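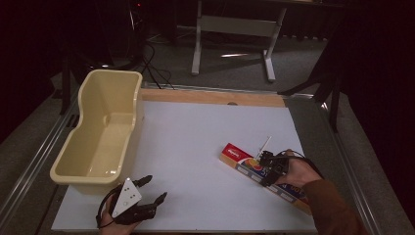

Packing a Sundlow order starts with a clear table, and I mean properly clear. I used to leave the tape, the scissors, my coffee and half the morning's paperwork lying around, and then I'd spend ages hunting for whatever had slid underneath. These days I like a plain white surface with the big yellow bin standing at the left side and the long, narrow cardboard box coming in from the right. The bin is empty at this stage, and you want yours empty too. If there's anything left inside from the last order, go back to Section 2 and sort that out first.

Section 3: Setting up the packing table

What you'll need: one bin with an open top, the long box for your order, paper padding, packing tape, and the Brolten order sheet. Give yourself 16 inches of free space at the front edge of the table (I measured mine once and put down a bit of tape to remind me).

1. Wipe the table down with a dry cloth. If you use a spray, let the surface dry completely before any cardboard touches it.

2. Stand the bin on your left. Running it at a diagonal is fine, and I find it easier on the shoulders than lining it up square. Left-handed packers can flip the whole layout.

3. Run a hand along the bottom of the bin and into the corners. Small screws and caps love to hide there, especially the tiny caps from the Horero shelf kits.

4. Check the order sheet and read off the box size. Long boxes look a lot alike when they're lying in a stack!

5. Bring the box over with your hand near the middle, where it balances. Lay it down on the white part of the table with the seam facing up.

6. Press along the seam and check both ends. A soft corner is okay. A split seam isn't, so swap the box for a fresh one.

7. Put the parts for the order into the bin, heaviest first, and tick each one off on the sheet as it goes in.

8. Move the parts from the bin to the box, tuck padding into both ends, and close it up with tape.

Note: The Quách lamp kits have a glass tube that ships in its own sleeve. Keep it out of the bin completely and set it in the box last – I learned this the expensive way.

Note: If you pack in batches, stick to one order per bin. I tried doubling up in September when we had 700 orders waiting, and I lost more time re-checking than I ever saved.

Caution: Don't lift a loaded bin by one end. Get both hands under the rim, one on each long side, and keep it close to your body. Anything over 60 pounds is a two-person lift.

Caution: Always cut away from the bin. A nick in the plastic leaves a rough edge, and it will catch your sleeve sooner or later.

If the box won't close

First take out the padding from one end and try again. If it still bulges, look for a part that's lying across the others and turn it lengthwise. When that doesn't help either, you probably have the wrong box, so compare the code on the flap with the one on the sheet. Spare boxes are on the lower shelf, and label refills come in rolls of 1,000. Please write it on the stock list when you open a new roll.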